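Workshop notebook, April 2025

Gear train for the Tinby display, bench day. Finally got to the fun part! Ilari Saarinen dropped off the box of small steel spur gears and I've been grinning since. Lovely crisp teeth, straight cut, and they run so quietly on the test shaft (I spun the first one far longer than I needed to). Job no. 3425, grey tray, second shelf, if anyone's after the spares.
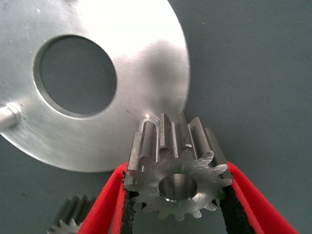 Small spur gear and the aluminium disc with the big through-hole. Fine machining rings on the face.

Really happy with that disc. A few little scuffs, but they'll polish out with 2000 grit and a bit of patience. The chamfer around the hole came up beautifully and I wouldn't touch it.

Still to do: deburr the other 6 gears, check the pin for square, ask Mai's lot whether they want the colour-matched cover or bare metal. I'm voting bare metal!! Grease is on order, should be here Tuesday.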